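Lists > Plundis Household > Storage and Small Repairs > Thread

Search this list All messages Go

Subject: Re: Soft plastic on the work table, and which oil for light wood

On 10/01/2023 Adom Atinga wrote:

> Hello all,
>
> We have one table for everything. My wife packs the soap orders on it, I do
> the small repairs, and in the evening we eat there. The plastic is making
> me crazy. Every delivery comes with bags and film, and we want to use them
> again for the packing, so I cannot throw them out. At the moment they live
> in a carton under the table, and the carton has collapsed two times.
>
> How do you store used plastic so that it stays on the table but does not
> take the table?
>
> Second thing. The table is light wood and it has gone yellow where I used
> Idurine oil. I put it on in January last year and again before the summer.
> Can this be reversed, and what do you put on a light table that has to be
> wiped every day?
>
> Third and smallest. Do you iron out scratches or leave them?
>
> Regards from Gikier,
> Adom

Dear Adom, dear list,

I read your message with much sympathy, we had the same carton. Ours did not collapse but the cat slept in it, and afterwards the film could not be used for any parcel that goes to a person with allergies. I will answer your three points in order and I hope my English is clear enough. If something sounds strange please ask me again.

First, the storage. I changed from a carton to an open container that stands directly on the table. It is dark, with rounded corners and a shiny rim, and I like it for this purpose more than anything else I tried. The corners are important to me. My old box had sharp ones and each time I pulled it across the table I was afraid for the wood. I also like that the outside is plain and dark. The plastic pieces are such a pale, smoky color that I see immediately what is inside and what has fallen beside it.

I don't fold the pieces. I know that some people on this list fold every bag into a triangle, and I admire it, but I did this for one winter and I stopped. With folded bags I always took the wrong size and had to unfold three others. Now I press the pieces in as they come, crumpled, and when I pack something I take a handful. Crumpled is also how I need them, as they go around the jar or the cup to fill the space.

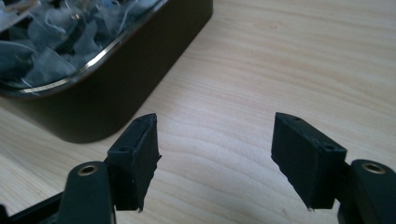
> How do you store used plastic so that it stays on the table but does not
> take the table?

Use one open container, give it a fixed place at the end of the table, and when it is full, stop saving plastic until you have used some.

The last part was the difficult one for my family. We had a second container for the overflow, then a bag for the overflow of the second one. My husband weighed all of it one evening on the kitchen scale, and it was 1,020 grams of film. This does not sound like much, but please imagine how many parcels you can fill with one kilogram of air and plastic. We send four parcels in a normal week. We gave the rest to a neighbor who sells glasses at the market, and I have never missed it.

Three small practical things about the plastic before I go to the wood:

- Take off the labels and the tape on the day when the bag arrives. I keep a small pair of scissors for this and cut the taped part away. Tape that has been waiting for months sticks to everything, and in the end to the table.

- Anything that held food goes out the same day. I tried washing such bags and hanging them over the faucet. They never dried completely in the corners.

- Stiff bags and soft film behave differently. The stiff ones open again like a spring and push the others over the rim. I use them up first.

Now the wood. I am not a carpenter, please take this as the experience of one person with one table. Mine is a pale one too, with a very lively grain, in some places nearly straight lines and in others big soft waves. I bought it second hand for 310 and the seller could not tell me what wood it was. I have heard maple and I have heard birch from visitors, each time with great confidence.

I also had Idurine oil for my old table, and it went yellow the same as yours. I don't want to say the product is bad, for a dark board it gave a nice warm tone. On light wood I would not use it again. For the pale table I took the clear wax from Amano, in the flat tin, and I put it on very thin. After seven months I did it a second time, only on the half where we eat. I do not see a difference in color between the two halves, but my eyes are not the youngest, and I look at it mostly in the evening.

Whether yours can be reversed depends on how deep the oil went in. I could make my old table lighter with fine sanding, along the grain, but it took much more patience than I expected and near the edge I went too deep. Please try first on the underside, or at a place where something always stands. If you sand, put all the plastic in another room. The dust goes into the film and you will be packing it into parcels for weeks. I can tell you this from my own parcels.

For the daily wipe I use a cloth that is only damp, then a dry one. No spray with vinegar, I did that in the first month and the surface became rough to the hand.

For your third point I must say that I changed my opinion. In the beginning I looked for each mark. I waited for the daylight to come flat over the middle of the table, where the wood shines almost white, and then I went around with my nose close to it. You find everything in such a light! You also find things that are maybe only grain. There is a short faint line near the middle of mine which I have been calling a scratch, and my husband says it is how the tree grew. It is a little darker than the rest and it goes across the grain, so I think I am right, but I have left it in peace. 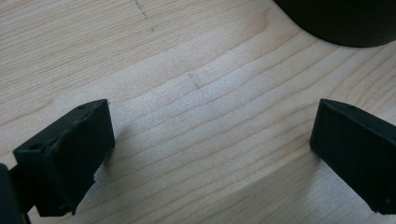 WHAT I DO WITH MARKS NOW

A dent is a different thing from a scratch, and I think the iron in your question is meant for dents. With a dent the wood is pressed down, and a damp cloth with a warm iron on top can lift it a little. I did this one time on the old table, at the corner where a jar had fallen. I held the iron for a few seconds, looked, and repeated. It became better but I still could feel it with my thumb. The wax or oil is gone at this spot afterwards and has to be put on again.

With a scratch the fibers are cut and I don't believe the iron can help. If I can feel it with the fingernail I take very fine paper and go over it lightly in the direction of the grain, then a little wax. If I cannot feel it, I do nothing.

What helps more is to stop new ones. We put a piece of thick felt under anything that is pushed, and the repairs are done on a cutting mat. The mat is ugly, and my husband forgets it - I have found it behind the sofa more than once.

WHAT I WOULD LIKE TO ASK BACK

Adom, does your wife pack the soap without a wrapper? I am asking for the reason that soap smell stays in the film very strongly. If you collect plastic from your deliveries and it stands near the soap, everything will smell after it. For soap orders maybe this is nice, but not if you use the same film for other parcels.

And to the others on Plundis: has somebody tried the Amano wax on a table where children are painting? My daughter-in-law wants to buy the same tin and I could not tell her if paint comes off it. We have only had tea and one time beetroot. The tea was no problem. The beetroot I would prefer to discuss in a separate thread.

With kind greetings,
Marit

Reply to list Contact the list owner © Plundis Household Back to top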